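Kariuki Cup Moves Its Start, Again, to Somewhere With Water

June 2025

The Kariuki Cup, a race of 1,034 nautical miles that has in recent years been decided mainly by who hates drifting the least, will leave from Jilero next February instead of from its traditional line off Badaro Point. The race office confirmed the change in a two-paragraph notice, the second paragraph of which was about parking.

The reason given is silt. The channel out of Badaro has been filling in for as long as anyone has been racing there, and the modern offshore boats, which draw a good deal more than the cruisers that founded the event, have been leaving the dock on the top of the tide and hoping. At the last edition 4 of them touched bottom before the starting gun. One stayed there through lunch, in full view of the spectator ferry, whose passengers had paid for a close look at a racing yacht and got one.

Jilero has deep water right up to the breakwater, a marina with room for the whole fleet and a prevailing breeze that can be relied on to show up before noon. It also has one restaurant. Skippers have been told to book early. 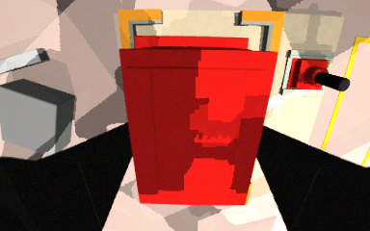 Jilero is fine for the boats and useless for everyone else, according to a comment left under the notice by a reader signing as Leadmine. The same comment goes on to say that half the crews only enter for the party at Badaro, that the town has hung out flags for them every year, and that dredging would have cost less than the new finish-line software. The race office replied that it did not have a figure for dredging. It did not dispute the part about the party.

The course itself changes less than you might expect. Boats will still round the Trunside light to port, still spend a night in the hole of no wind behind the headland, and still come out the other side claiming they had planned it that way. Starting from Jilero does cut out the opening beat along the shore, which was popular with photographers and with people who own insurance companies. To keep the distance the same, an extra offshore mark has been added to the south. It will be a virtual mark, meaning a set of coordinates that everyone agrees to sail around. This saves on anchors and should be very good for the protest room.

There is also a new entry rule. The minimum crew goes from 4 to 5, with the fifth sailor added for safety reasons that the notice does not spell out. Owners of the lighter boats have already objected on the grounds that a fifth sailor weighs something and eats. Owners of the heavier boats, which carry eight or nine, have declared themselves strongly in favor of safety.

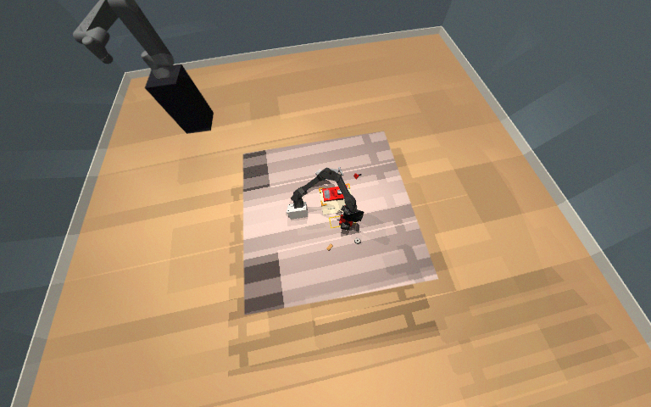 Money comes into it too, as it tends to. The entry fee rises by almost 500 dollars per boat, and the race office says the increase covers satellite trackers, a second support vessel and the cost of moving the inflatable arch. The trackers are overdue. At the last edition the online map showed the leading boat crossing a peninsula, at good speed, for most of an afternoon, and several fans congratulated the navigator on the shortcut.

The town of Badaro keeps the prize-giving, at least for now. That means the crews will finish at Jilero, dry off, and travel back along the coast road by bus to collect silverware in a harbor their boats can't get into. The race office calls this honoring the event's heritage. The bus takes two hours — longer if you stop at the bakery, and everybody will want to stop at the bakery.

Local feeling is mixed. The Badaro chandlery has put a sign in its window reading "Still Deep Enough For You," which is a nice thought and true for dinghies. Over in Jilero, the marina has begun repainting its fuel dock and has doubled the weekly berth rate, which suggests that the host town has understood offshore racing perfectly.

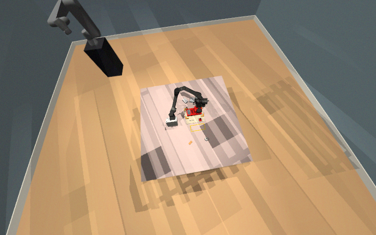

Simulated room with two robot arms, high view

Entries open when the sailing instructions are published, and those are expected after the summer. Last time they arrived nine days before the start and contained two different sets of coordinates for the finish, one of them in a field. Boats that entered the previous edition have first call on berths until the list fills, and after that it's a waiting list and a mooring out by the breakwater. Crews should bring their own dinghy. The water taxi stops at six.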